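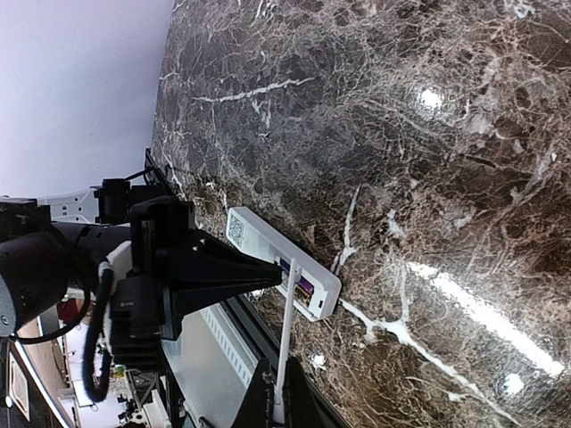
Marble with white veins. Photo: Plamine

Plamine brings Ludine, a custard base for home cooks, to shops in Ostalgate

Ostalgate, 8 Jun 2025 – Plamine, the maker of dessert mixes and baking ingredients, presents today its first product for the home kitchen. It has the name Ludine and it is a dry custard base, sold in a bag of 200 g. The cook adds milk and sugar, heats the pan gently and has a thick custard, which can be eaten warm from the bowl or left to set in the fridge for tarts, trifles and filled buns.

Ludine is on sale from today in all the Asamoah food shops in Ostalgate and the villages near the town. Customers outside this area can order it from Plamine by post.

Until now Plamine has worked only for bakeries and hotel kitchens. The professional custard base of the company comes in large sacks, and it is made for cooks who prepare custard every morning and know by hand when it is ready. Many people who ate the tarts in local cafés wrote to the company and asked if they could buy the same base for their own kitchen. For a long time the answer was no, as the sack was too big and the instructions were too short.

"We received these letters for years and I always felt a little ashamed to answer them," says Nii Ametepe, founder and managing director of Plamine. "A person writes you a kind letter on good paper, and you must tell them that the smallest quantity is a sack they cannot lift. So we decided to make a proper bag for the home, and then we saw that the bag was the easy part. The recipe needed to be changed as well."

The professional base is made for strong heat and wide copper pans. In a small pan on a home cooker it thickens very quickly at the bottom, while the milk at the top is still thin. The result is lumps. For Ludine the recipe team has changed the balance between cornflour and rice flour, so the custard now thickens more slowly and gives the cook time to stir. There is real vanilla in the bag, ground together with the pod, and for this reason the finished custard has small dark specks. The yellow colour is paler than in many other custards, as no colouring is added.

The sugar is left out of the bag on purpose. Some families like a sweet custard and others want to taste more of the milk, and a tart with sour cherries asks for more sugar than a tart with ripe pears. On the back of the bag there is a small table which gives the amount of sugar for a pouring custard, a spooning custard and a firm filling.

Tested in home kitchens

Before the launch, Plamine gave test bags to 748 households which had answered an invitation in the Asamoah shops. Every household was asked to make the custard in its own way, with its own pan, and to send back a card with remarks. Many of them made it more than once and sent more than one card. At the end of the test there were 1,656 cards in the office, and every card was read by the recipe team.

"It was a lot of reading, but it was the most useful reading of my working life," says Nii Gyamfi, head of recipes at Plamine. "In a test kitchen we all stir in the same manner. At home one person stirs with a fork, another goes to answer the door, another has a child who wants to help. The cards told us about all of this. One lady wrote that she made the custard while she talked on the telephone with her sister, and it was good, and she wished us to know it."

The remarks led to two changes. The first one is in the method. In the early version the cook was told to mix the powder into the full quantity of cold milk. Many testers found dry powder at the edges of the pan. The printed method now says to make first a smooth paste with a few spoons of cold milk and only after this to add the rest. The second change is the salt. A number of testers wrote that the taste was pleasant but a bit flat, and a small pinch of fine salt is now part of the base. 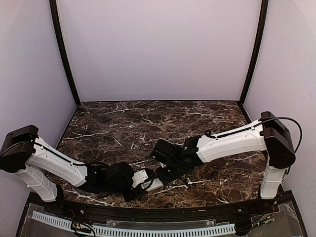 Other wishes could not be followed for the moment. Some testers asked for a chocolate version, and some asked for a base that works with oat drink or almond drink. The team has tried both. With oat drink the custard is good when it is warm but becomes too stiff in the fridge, and the company does not want to print a recipe on the bag before it works every time. The work on this continues.

How to use it

The method for a spooning custard is simple. Put three heaped spoons of Ludine in a pan and stir them with a little cold milk until there are no dry parts. Add the sugar and the remaining milk. Place the pan on a medium heat and stir all the time with a wooden spoon or a soft whisk, and go also into the corners of the pan. When the first slow bubbles come up, let it cook for one minute more and take it away from the heat. Pour it into a clean bowl.

For a custard that will be eaten cold, lay a piece of baking paper directly on the surface so that no skin forms. Let it cool on the worktop and then put it in the fridge. Before you fill a tart, beat the cold custard for a short moment with a whisk. It becomes smooth again and it is easier to spread. If you like a lighter filling, fold in some whipped cream, but only when the custard is fully cold, otherwise the cream will melt and the filling will run.

Ludine can also be used dry. A spoon of it in the dough makes butter biscuits more tender, and a thin layer under juicy fruit stops the bottom of a pie from becoming soft. Mr Gyamfi uses it at home under rhubarb – he says that his family now refuses the old way.

Inside every bag there is a folded leaflet with recipes from the test households. Among them are a baked rice pudding with orange peel, custard buns with cardamom, a cold trifle with stewed plums, and a simple custard tart with nutmeg on top. The people who sent these recipes agreed that they may be printed, and they received a year's supply of the product as thanks.

Sold first at Asamoah

The Asamoah shops have sold flour, dried fruit and spices in Ostalgate for many years, and most of the customers there bake at home. In the shops Ludine stands on the baking shelf, next to the cornflour and the gelatine. During the first weeks there will be tastings at the counter in the main shop, with a warm custard in the morning and small cold tarts in the afternoon. There is no need to register and the tasting is free of charge. People with allergies are asked to speak first with the staff, as the tarts contain wheat, milk and egg. The dry base itself is made without wheat, milk or egg, but it is packed in a building where wheat flour is also used.

"I have bought many things in this shop myself, and it is a strange feeling to see our bag there," says Mr Ametepe. "I went to look at it the evening it was put on the shelf. I moved one bag a little so it stood straight, and then I went home."

The bag is made of strong paper with a fold at the top and a strip to close it again. After opening it should be kept in a dry cupboard, away from steam and from strong smells such as coffee or curry powder, as the vanilla takes over other smells easily. Plamine recommends using it within the season in which it was opened. The custard, when it is cooked, keeps for two days in the fridge. It should not be frozen, as it becomes watery when it thaws.

In October a second product will follow, a base for lemon filling which is made in the same manner and is meant for pies and layer cakes. The invitation for the home test of this product will be placed in the Asamoah shops during the summer, and households which took part in the custard test are welcome to take part again. The professional custard base in sacks stays in the range without any change, and bakeries do not need to adapt their recipes.

About Plamine

Plamine makes dry dessert bases, glazes and baking ingredients in Ostalgate. It was founded by Nii Ametepe, who worked before as a pastry cook, and it supplies bakeries, cafés and hotel kitchens. The company mills its own rice flour and grinds its own vanilla. Ludine is its first product for the home kitchen.

Information for editors

Test bags, the recipe leaflet and photographs can be requested from the Plamine office in Ostalgate. Nii Ametepe and Nii Gyamfi are available for interviews in English. Journalists who would like to cook with Ludine before they write about it can reserve a place in the test kitchen, and are asked to tell us in advance if there is any food they do not eat.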